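Speaker notes — "Collecting demonstrations in simulation"
Osvaldo Brandão, for the August meeting of the Lanow group

Start at 14:10. Killian Pons runs the slides. Wait until people are sitting.

Slide 1
Thank the hosts. Say who we are: a small team, and for the last part of this work we only collected examples. We did not train anything until the set was closed. Tell them the talk is about the collecting, and the results of training I leave to Killian after the break.

Slide 2
The set is called Pukon. It has 1694 recorded attempts, and we kept 1332 of them. Say both numbers slowly, because people always write down only the second one. The task family is a table with a cabinet, a drawer, a rack and one bottle. Instructions are short sentences, such as "put the bottle on the rack" or "close the drawer".

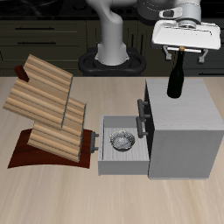

The operator drives the arm with a hand controller and sees the same views that the model will see later. This was a long discussion in our team. At first we gave the operators an extra free view which they could turn with the mouse, and they became faster, but they were using information the model would never have. We took it away. Mention that the attempts became slower and also more careful around the neck of the bottle.

Pause here. If somebody asks about control rate, promise to answer at the end.

Slide 3
How we decide what to keep. The simulator checks the final state, so success is easy to read. What it cannot read is a bad habit: pushing the bottle with the side of a finger, waiting a long time above it, opening the fingers too early. Two persons watch each doubtful attempt in Limer, our review tool, and they must agree.
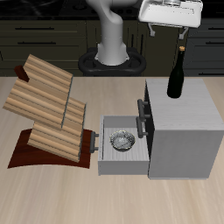

Of the attempts we removed, 194 were removed only for long waiting. A model learns waiting very well — it will stop above an object and stay there. We now cut the still part at the beginning of each attempt before review. Ask Killian to tell the story of the first Kwok model, but keep it under one minute.

Slide 4
Variation. Between attempts we move the starting positions by small amounts. I should admit that our range was too narrow in the first 543 attempts and we did not notice it until the end. Do not apologise too long for this. Show the plot and continue.

Slide 5
Open questions, then stop by 14:40. Leave the contact page on the screen. The cable for the second screen must go back to the front desk.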